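The folded shirt and the linen shelf

Household folding has returned to the curriculum of the Herano Institute, where the spring term in domestic skills now opens with 30 hours devoted to clothing and linen. Its reference collection at Bekard holds 3000 garments and textiles, from napkins to heavy winter blankets.

The Institute teaches on a flat, clear surface. Cloth is first drawn out to its full width, creases are eased towards the edges, and only then is the first fold made. Soft fabrics require particular patience, as they gather readily at the corners. A finished piece should form a compact rectangle with one straight edge, which faces outwards on the shelf.

Red cloth on a dark grey work surface, spread out and folded.
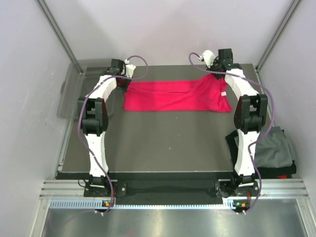
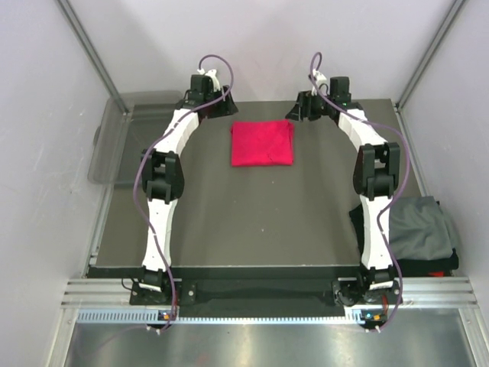
Storage receives equal attention. The Wickramasinghe method, adopted at Hindard in May, places garments upright in drawers 44 centimetres deep, while bed linen remains in flat piles. Sets are kept together, and seasonal items are moved to the upper shelves at the end of each term.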